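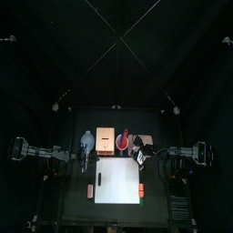

How to test whether a two-arm robot can do your chores yet
Tuva Lindholm, updated 2020-05-01

Short version: some of them, slowly, if you set the table first. Long version below. This is the routine we use at Plovness, written up fast so people stop emailing me for it.

What you need
Two small arms, one each side of a table. A camera looking at the whole workspace, plus one on each wrist. Lights you control. Ordinary stuff from a kitchen or desk drawer – nothing made for robots.

Step 1. Pick chores, not tricks
Write down what a person would do in that spot. Wipe the whiteboard. Put the markers away. Move the utensil from cup to board. If you can't say it in one line its two chores. Split it.

Avoid anything with cloth for now. Towels ate most of last June for us and I have nothing nice to report.

Step 2. Block out the room
Dark fabric, sides and top. Daylight drifts and then you're comparing a morning run with an evening run and blaming the arm. Black table if you can. Downside – dark objects get hard to see, so check on the wrist view before you start a long session. 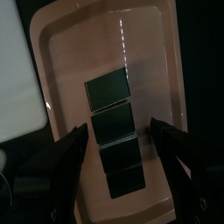
Wrist view: four dark square tiles in a pink tray, fingers open on either side.

Step 3. Start with flat things
Flat, thin, close together. Worst case for a two-finger gripper, and most real chores have one hiding in them. Coasters, cards, tiles, lids. With tiles edge to edge there's very little room for a fingertip, so the width of the row matters a lot. Run the column straight, then at an angle. Don't straighten it between tries!

Things to write down:
- did it get one piece, several, or none
- did the neighbors move
- did a finger hit the rim
- time from first motion to release

Softić's sheet has a column for "looked confident". Skip that one. Everybody fills it in differently.

Step 4. Add the long table
Now the mixed layout. Big board in the middle, pens near it, eraser to the side, taller things in a row at the back. Back row is the reach test, middle is the precision test. Take a still of the start layout so you can reset to it. Resetting by memory doesn't work, Halvard and I argued over where an eraser goes for most of a lunch.

Cables: tie them up, leave slack at the elbow, then move every joint to its limit by hand and look again. An arm dragging its own cable over the work will ruin a run and the log won't tell you why.

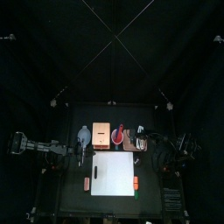
Keep the order of chores fixed for the first session, then shuffle. We found the wiping chore went much worse straight after the cup chore, same arm, same board. Still don't know why. Beca thinks calibration drift. Could be.

Step 5. Count honestly
A try is a try. Hand goes in to nudge something – that's a fail, even a tiny nudge. Our last full round was 1,085 tries over 36 chores, and the first version of the table looked great until Sølve took out the nudged ones.

Step 6. Decide what "can do it" means
Ours: finishes without help, nothing dropped, no more than 2 retries. Pick your own but pick it before you look at teh results.

So can they?
Pick up a marker and put it in a box – yes, most days. Wipe a board – yes, patchy in the corners. Thin flat pieces – sometimes. Anything where the thing has to be held by one arm and worked on by the other, don't plan your shop floor around it. The Mastinham packing line people asked me this directly and I told them the same, keep the person.

Next page covers logging and file names. Mukbridge setup is different, wait for that one if you have the older mounts.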